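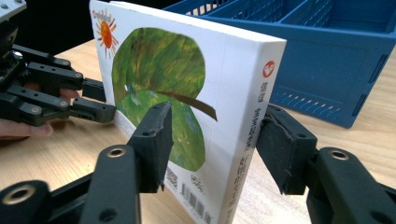
One-gripper hold with the Skeltari grippers: pads on cover and spine, blue basket behind.

How to record your first book task with the Skeltari hand-held kit

The Skeltari kit from Jiletti is sold as a pair of hand grippers and a license for the Clarnura software. This tutorial goes through one simple task: take a picture book from the table, turn it, and put it down again. I assume that your kit is already charged and paired. If it is not, do the pairing steps in the booklet first.

What you need

The two grippers, a table with a plain top, one hardcover book, and one plastic basket or crate. Choose a book with strong colors on the cover. My first try in June was with a gray notebook, and Clarnura lost it very often.

Step 1. Prepare the table

Put the basket at the back of the table and leave the front part free for the work. Wipe the pads with a dry cloth. Worn pads still hold paper and cardboard quite well, so you do not need to change them at the first small chip.

Step 2. Set the opening and the force

In Clarnura, open the Hand page and choose the Thin Objects profile. Set the force to 40. With the factory value of 7 my book slid down at every lift. Do not go to 200, this is for hard parts and it will leave marks on a soft cover.

Step 3. Practice the approach

Bring the open fingers to the edge of the book, one on each side of it, and only then close. Beginners usually close too early and push the book away. A corner or a free edge is easier to catch than the middle of a long side.
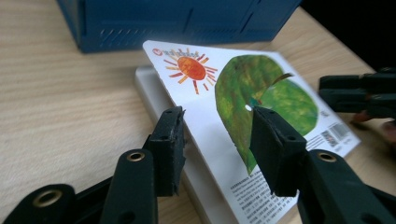

Fingers open around the edge, with the right one on the leaf.

Keep the second gripper near but outside of the path. You will need it when the book has to be turned, and if it waits too far away, the recording gets a long pause which you must cut later.

Step 4. Record

Press the side button, wait for the tone, and start with open fingers. Take the book, turn it with both hands, lay it flat, open the fingers and press again. Try to work at normal speed – slow movements are not better for the software.

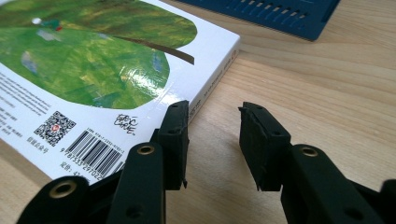
Make four recordings before you look at any of them. Between recordings, change the angle of the book a little, and sometimes begin with the back cover up. Glossy covers can reflect the ceiling light, so if Clarnura shows the yellow warning, move the lamp and not the book.

Step 5. Check and export

Open each recording and look at the force line. It should rise one time and stay level until release. If it has many small peaks, the pads were slipping, so go back to Step 2 and add a little. Export with the Sundqvist format if you want to use the files in other programs. The standard format is smaller, but only Clarnura can read it.

Page updated Thu 17 October for the new Hand page.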